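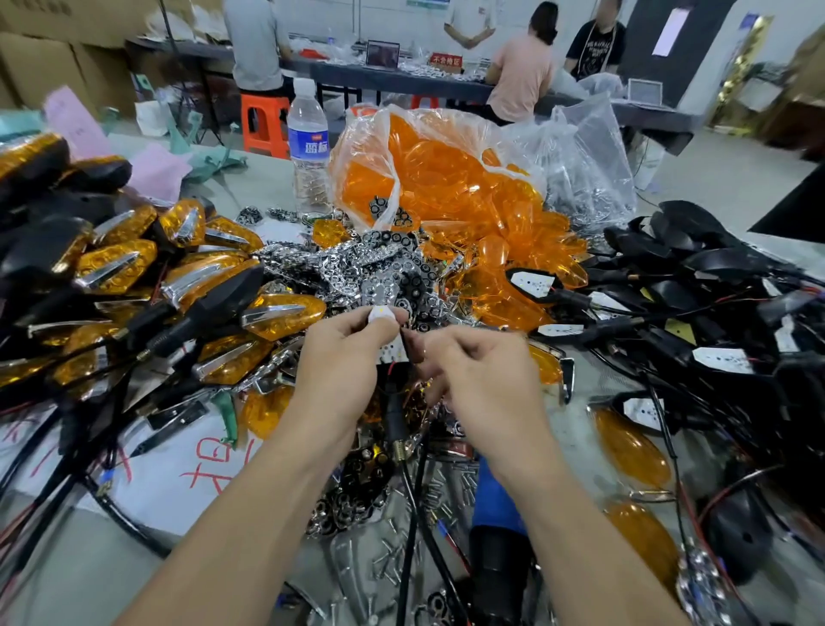 Notebook, March, late afternoon: the resignation tracker

Picked this up again after lunch and got further than I thought I would, so I'm writing it all down before I forget which choices were mine and which were Olga's. For anyone joining us now: we're trying to keep one clean list of every appointed official in the Kirnthorpe administration who has left early, been asked to leave, or is being loudly told to leave by the papers, with the stated reason next to what the records show. The Arancibia business is what got us going, of course, but I don't want the whole thing to turn into a scrapbook about one man and his travel bills.

Where it stands: 217 entries, counting the old ones Ivana typed in from the Nindancombe clippings (bless her, some of that print was awful). Of those, 17 still have no source beyond a single news story. I moved them to their own sheet and they stay there until we find a letter, a filing or a second reporter.

The long argument today was over the word "resigned." Bautista wants one column, resigned or fired, and I understand why, it makes a lovely simple chart! But half of these people wrote a gracious letter the morning after their boss told a radio host he was "not happy," and I can't put them in the same box as the deputy parks director who left to look after her mother. We went back and forth and ended up with 7 codes. Probably too many. Code 4 (left while an inquiry was open) and code 5 (left after an inquiry reported) are going to get mixed up, I can feel it, so please read the dates twice before you pick one.

Expenses: Aldana got the charter flight invoices back from the records office, and they're only partly blacked out. She's matched most of them to the public calendar. There are 2 trips to Monholm with nothing on the calendar at all, and I've marked them "unexplained" and nothing stronger. It could be a sloppy scheduler. I'd like us to ask the press office before anybody writes a word about it, and to ask in writing.

A mistake of mine, fixed: I had the housing commissioner down as leaving under code 5, when the report came out after she'd gone. Changed to 4. (See above about reading the dates twice, ha.)

Maximiliano asked whether we should add a column for who got the job next, and whether they'd given to the campaign. I love it and I dread it, it's a whole second project. Trying it on the Arancibia names first.

To do: press office letter, Aldana to draft. Ivana has the scanner until she's finished the last Nindancombe box. I still owe Olga a written definition of "early."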